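Breten releases Hondevero 2, planning software for grasping in uneven light

2024-07-08

Breten today announced the release of Hondevero 2, the second version of its perception and planning software for robot arms. The release is available at once to existing licence holders and will be offered to new customers from October.

Hondevero 2 combines the view from a small camera at the wrist with the arm's own position data, and revises the planned grasp as the fingers draw near. The previous version fixed its plan before the final approach. Shiny objects and patterned worktops were the most common causes of a missed grasp reported by users.

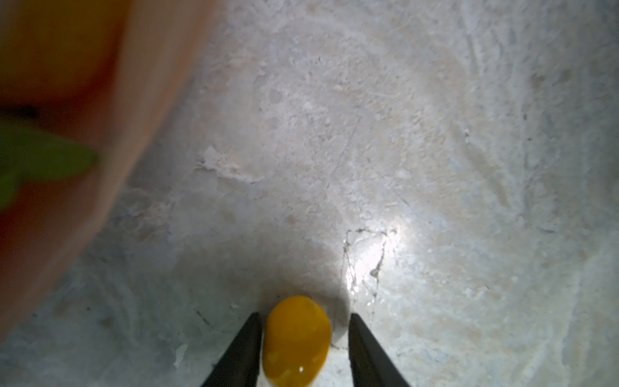

Page 2 of 3

A glossy yellow-orange oval between two black gripper fingers, on a mottled grey-white surface with a bright patch of glare. Hondevero 2 treats reflections and surface markings separately from the outline of the object to be held.

The software was tested at Savside over 1,417 grasps, using 224 objects of differing shape and finish. Each plan is now revised up to 30 times a second during the approach.

"Our customers work under ordinary lamps and on ordinary tables," said Ginevra Marchetti, Head of Software at Breten. "They asked for a planner that would cope with both, and that has been our main task for this version."

The release also includes Zacharias, a tool for replaying a recorded approach step by step and comparing the planned finger positions with those reached. Ermanno Fabbri, who led the trials at Savside, said the tool had shortened the time needed to trace a fault.

Licence holders may download the update and its manual from their account page. Settings saved in the first version can be imported without change.

Press contact: Carmela Messina, Communications Office, Breten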